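Heating Controls in a Shared House: Project Report
12 January 2020

3. Method
We compared two room thermostats, the Nikska and the Barbier, in a terraced house in Wukthorpe. Each ran the same gas boiler for 4 weeks with the set point at 19 degrees. A logger stored up to 1,000 readings of room temperature and burner state before it had to be emptied. The radiator valves were left alone — the tenants agreed to this in August.
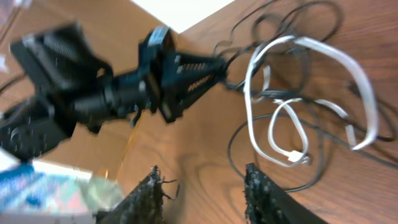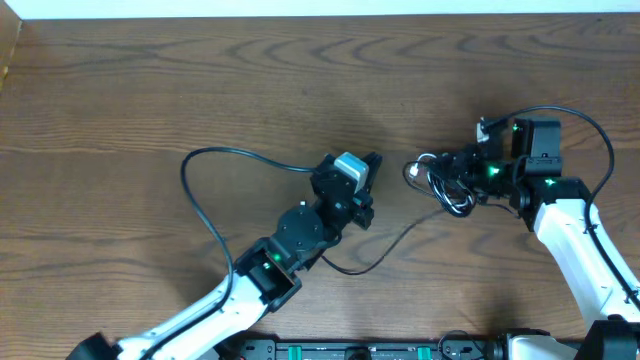

Nadège Fleury, reading our draft, asked whether the second run was simply milder, and said burner hours mean little unless outdoor temperature is set beside them. We then added degree days to both tables.

4. Results
Per degree day, the Barbier ran the burner slightly less. It also let the back bedroom drop by 2 degrees overnight. The Nikska switched more often — mostly in short bursts before breakfast.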